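Setting the Table: What Bowl Color Does to How Much Fruit We Take
Student project report, Foods and Design elective
By Noman Rana

Why I picked this

My aunt in Bastville has a cupboard full of bowls that don't match, and every time we visit, my cousins fight over the same one. It's just a bowl! It holds the same cereal as the others. But it got me wondering if the color of a dish changes how people use it, and when our teacher said we could choose any everyday object for the September project, I already had mine (everybody else was doing chairs or phone cases, so I also had no competition).

My first idea was way too big. I wanted to test plates, cups, bowls, forks, the whole cupboard. Ms. Virk read my proposal and wrote "pick ONE thing" across the top in green pen, and she was right. So I kept the bowls and I kept fruit, and dropped everything else. The question I ended up with was this: if you give people a choice of 2 bowls that are the same shape but not the same color, which one do they reach for, and do they put more fruit in it?

What I used

I needed bowls as close to identical as I could get, apart from the color. That took longer than the rest of the planning put together. The kitchen store on Rilley Street had a blue one I loved, but its partner in pink was deeper, and a deeper bowl holds more, so that would have wrecked everything. I finally found a pair in a bin at the Busow discount store, one light blue and one pale pink, both plain with no pattern. I filled each one with water at home and poured it into a measuring cup to make sure they held the same amount. They did, or at least I couldn't see a difference.

For the fruit I used pears. I wanted apples at first, but red apples next to a pink bowl and green apples next to a blue bowl felt like they could be their own experiment. Pears are kind of in between. Whole ones were for display and the cut-up ones went in a covered tub with a big spoon.

Setting up

I used the white tables in our classroom because I didn't want wood grain or a tablecloth adding more color to the whole thing. I also cleared off everything else — the pencil cups, the tape, somebody's left-behind lunch bag. If there's stuff lying around, people look at the stuff. I know because on my practice run with my brother he spent most of it playing with a stapler.

The layout was harder than I expected. Side by side seems fair, but then one bowl is always on the left and one is always on the right, and most people are right-handed. One behind the other has its own problem, which is that the closer one is easier to grab. I tried both for a while and moved things an inch this way and an inch that way until my lab partner begged me to stop.
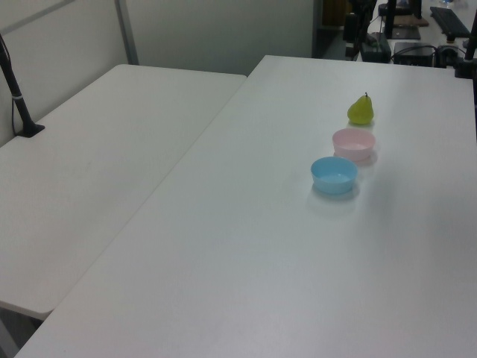
In the end I went with side by side for the real test and swapped the bowls after every person. It was a pain to keep track of, and I had to make a little chart with a B and a P on it, but I think it was the most important thing I did in the whole project. The whole pear stayed out on the table the entire time so people knew what was in the tub without me having to say it.

What I asked people to do

I had 50 people come through over 3 lunch periods. Each one got the same instructions, which I read off an index card so I wouldn't start chatting and give something away (I chat a lot). The card said: "Please take a bowl and serve yourself as much pear as you'd like for a snack." Then I weighed the bowl on the kitchen scale after they served themselves, subtracted the weight of the empty bowl, and wrote it down before they ate. I washed the bowls between people. So much washing. My hands smelled like lemon dish soap for the rest of the week.

What happened

More people picked the blue bowl. It wasn't a landslide, but it was enough that I noticed it by the end of the first lunch, and it stayed that way. When I asked why, hardly anyone mentioned color. They said it was "just the one I grabbed" or that it looked bigger. It wasn't bigger, I measured!

The amount of pear was pretty much a tie. People who chose pink took a tiny bit more on average, but a couple of very hungry track runners both happened to choose pink, and if I take them out of the chart the difference goes away. So I can't say color changed how much fruit anyone took.

What I'd do differently

I'd get a third color, probably plain white, so there's something neutral to compare to. I'd also cut the pears smaller. The chunks were big enough that one extra piece moved the scale a lot, and I think that hid some of the small differences I was looking for. And I'd buy the pears riper, because the first batch was crunchy and I got comments.

The other thing is friends. Too many of my testers knew me, and at least one of them had guessed the topic and told the next person in line. Next time I'd ask a different grade and keep the waiting line out in the hall.

Thanks to Ms. Virk for the green pen, to my lab partner for putting up with the layout phase, and to my aunt, who has asked to have the blue bowl when I'm done with it. She can have the pink one too.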